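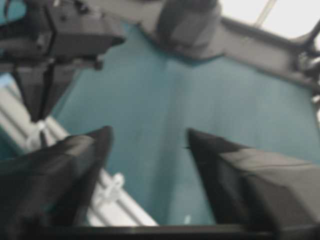
One reader of our draft remarked that a rail is a rail, and asked why anyone should need a paper to say where the clips go on it. We have some sympathy. The same reader, unnamed, went on to ask whether the white clips could not simply be left off, a suggestion also made by most of the people who have ever had to fit them.

4.2 Clips and where they end up

Slotted aluminium rail has the great virtue of accepting a fastener anywhere along its length. It has the matching vice of accepting a fastener anywhere along its length. The Pondeneo fitting sheet allows two clips on a short rail and calls for them to be "evenly placed", a phrase which our fitters at the Titard workshop read in 6 different ways. A clip pushed home in the groove stays where it was put, including when it was put in the wrong place, and sliding it along afterwards takes more thumb than most people wish to spend before lunch.

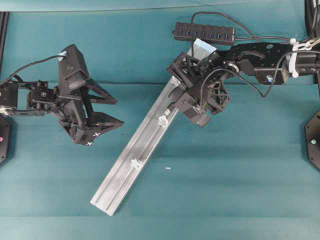
We therefore went through 300 fitting slips from January, leaving out those on which tea had made the position unreadable. Most complaints concerned the clip nearer the middle, which tends to be placed by eye. Fitters were confident in their eyes. The slips do not share this confidence. Lying the rail at a slant across the bench seemed to make matters worse, as people measured from whichever end was closer to them and wrote down the other one.

Figure 3. Rail with three white clips, on teal cloth.
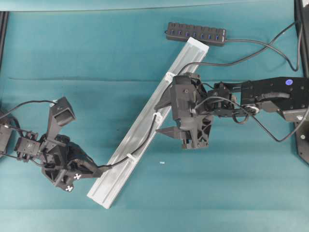

The cloth deserves a word of its own. Brunet, who supplied ours, sell it as protection for the bench top, and on bare wood our rails had shown a fondness for rolling on to the wrong face. Cloth put a stop to most of that. It also creases, and a crease under one end is enough to set a rail rocking while a clip is pressed in. Smoothing it first is written into the Cladovent procedure as step 2, where it is initialled daily and carried out when somebody remembers. Section 4.3 takes up the marking of the groove itself.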